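# Caramelos en la mesa oscura

Quien haya pasado alguna vez por casa sabe que en la entrada siempre hay un cuenco con caramelos, y que casi nadie se marcha sin meter la mano. Es una costumbre heredada de mi abuela, que los guardaba en una lata de galletas encima de la nevera y los repartía con una solemnidad de notaria, uno por nieto y otro más para el camino. De aquella lata me quedó el gusto por los caramelos envueltos a mano o que lo parecen, los de papel retorcido por los dos lados, los que crujen cuando uno intenta abrirlos con disimulo en mitad de una película (nunca se consigue, lo sé).

Esta galería es cortita, tres fotos nada más, y forma parte de una serie que voy subiendo poco a poco sobre cosas pequeñas de diario. En abril del año pasado le tocó el turno a los botones, y muchos me escribisteis para contarme lo que guardabais en vuestros costureros, cosa que agradezco muchísimo. A ver si con los dulces pasa lo mismo, porque me encantan esos correos largos que empiezan con una pregunta y terminan con la historia de una tía de Zamora.

Empiezo por el cuenco. Es blanco, ovalado, de los que brillan por dentro, y sobre una superficie gris tan oscura luce mucho más que en mi entrada, donde compite con las llaves, las gafas de sol y la correspondencia sin abrir. Los caramelos van sueltos por delante: uno morado y blanco, otro rosado con forma de lacito, uno pequeñín blanco con dibujos rojos... Ese último es de los que yo elegía siempre de niña, por el tamaño, porque me cabían varios en el mismo bolsillo.

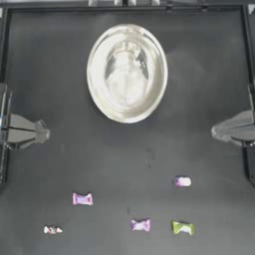
¿Cuánto tiempo se pueden tener los caramelos duros en un cuenco abierto?

Unas pocas semanas, si la casa es seca y el cuenco está lejos de la cocina y del sol directo. Con humedad empiezan a pegarse al papel bastante antes, y entonces conviene pasarlos a un tarro con tapa y sacar solo los que se vayan a comer en unos días.

Sobre los tarros tengo opiniones, claro, como sobre casi todo. Durante años usé uno de la marca Surker, con cierre de palanca y goma, que aguantaba estupendamente hasta que la goma se dio de sí. Ahora tengo 2 de Salminen, de boca ancha, y estoy contenta con ellos, aunque pesan lo suyo y hay que bajarlos del estante con las dos manos. En uno pongo los de fruta y en el otro los de menta, que si se mezclan acaban sabiendo todos a lo mismo, y no precisamente a fruta. La tapa la forro por dentro con un redondel de papel de horno. No sé si sirve de algo, pero mi abuela lo hacía y yo sigo.

Para comprar a granel voy a Geller, una tiendecita estrecha con un mostrador larguísimo y unas palas metálicas que hacen un ruido precioso. La última vez salí con más de 700 gramos, cuando había entrado a por un puñadito para las visitas. Me atendió Máté Fodor, que lleva allí toda la vida y tiene la santa paciencia de esperar mientras una duda entre el de violeta y el de mora – y yo dudo mucho, y luego me llevo de los dos.

También soy de las que guardan hilos, cordeles y cualquier hebra que parezca aprovechable. Los restos demasiado cortos para atar nada van a un sobre, y algún día les encontraré un uso. El cordel de algodón es el que más me gusta para cerrar bolsitas de dulces cuando tengo que llevar algo a una merienda: se anuda bien, no resbala y queda más alegre que una goma elástica. Eso sí, las puntas se abren enseguida, y por mucho que las recorte siempre acaban hechas un plumerito.

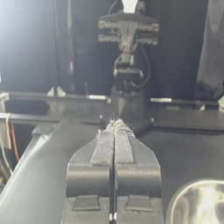 *Un mechoncito de fibras gris claro, deshilachadas y finísimas.*

Y llego a los envoltorios, que son mi verdadera debilidad. De pequeña los alisaba con la uña sobre la mesa y los metía entre las páginas de un diccionario, ordenados por colores. Todavía conservo 32, algunos tan finos que se transparentan, y hay 4 dorados que no presto ni enseño si hay corriente. Los de borde en zigzag eran los más cotizados del patio del colegio, y por uno rosa fuerte se podían pedir dos verdes sin que nadie protestara.

Hoy los uso para decorar las etiquetas de los regalos, o como separadores en el cuaderno Riltbridge donde apunto las recetas. Se recorta la punta rizada, se pega con una gotita de cola de barra y se deja que el resto sobresalga un poco. Queda muy mono, aunque con el tiempo el color se va apagando, sobre todo los rosas y los naranjas, así que mejor guardarlos lejos de la ventana.

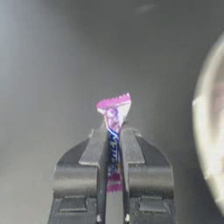 *Rosa magenta, con su puntita en zigzag abierta en abanico.*

Si vosotros también guardáis papelitos, o tenéis un caramelo de la infancia que ya no encontráis por ninguna parte, contádmelo en los comentarios o por correo. Contesto a todos, aunque a veces tarde un poquito.

Página publicada el 22/01/2022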